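Vodetberg Match and Training Footballs

The Vodetberg range covers three footballs for clubs, schools and municipal programs. All three are size 5, are supplied uninflated, and share the same 12-panel layout, so that players moving from training to a competitive fixture meet the same seam pattern and the same feel underfoot. The range replaces the Altar series, which remains available in limited quantities until December.

Vodetberg Match
A thermally bonded ball with a textured outer skin and a butyl bladder. It is intended for natural grass and for full-size artificial fields. The surface is treated to limit water uptake, and the weight of each ball is recorded before packing. Item 458.

Vodetberg Training
A hybrid ball, machine stitched and then sealed at the seams. The outer skin is thicker than that of the Match model and is better suited to daily use on worn artificial turf. The first touch is slightly firmer. Item 169.

Vodetberg Court
A low-bounce ball for indoor halls and small hard courts. The bladder is partly filled with foam, and the ball should not be inflated to outdoor pressure. Item 35.

Construction and testing

Panels are cut and bonded at the Saraç works and finished balls are inspected by Drinum before dispatch. Each production lot is checked for circumference, roundness, rebound and loss of pressure. Balls that fall outside the permitted range are not sold as seconds. The lot number is printed beside the valve and should be quoted in any correspondence. 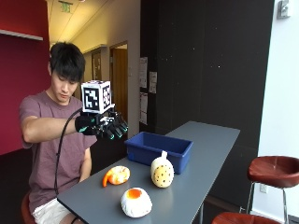

Goalkeepers and outfield players judge a ball differently, and the surface texture of the Match model was revised after comments from both groups. The earlier Altar finish was considered satisfactory for passing and shooting but somewhat smooth for catching and for throw-ins. The new finish is deeper across the center of each panel and shallower near the seams. Grip also depends on what the player has on the hand: a black sensor glove with a rigid frame over the back of the hand and fingers, and small caps at the fingertips, is a very different thing from a goalkeeper's glove with a soft latex palm. The finish of the Match model is intended for latex palms and for bare hands, and no claim is made for other handwear.

"The request we heard most often was for a ball that could be held cleanly in rain," says Gholamreza Tabrizi, product manager for team sports at Drinum. "The Match model was developed with that in mind."

Care and storage

Inflate to the pressure printed beside the valve. Moisten the needle before use. After play, wipe the ball with a damp cloth and allow it to dry at room temperature – never on a radiator or in direct sun. For storage longer than one month, release part of the air.

Ordering

Balls are sold singly or in club sets of 17, with a carrying net and a hand pump included in each set. Club crests can be printed on the Match and Training models only. Orders with printing require approval of a proof and cannot be returned unless faulty. Inquiries concerning school and municipal contracts should be addressed to Remedios Bañez, Institutional Sales, Drinum.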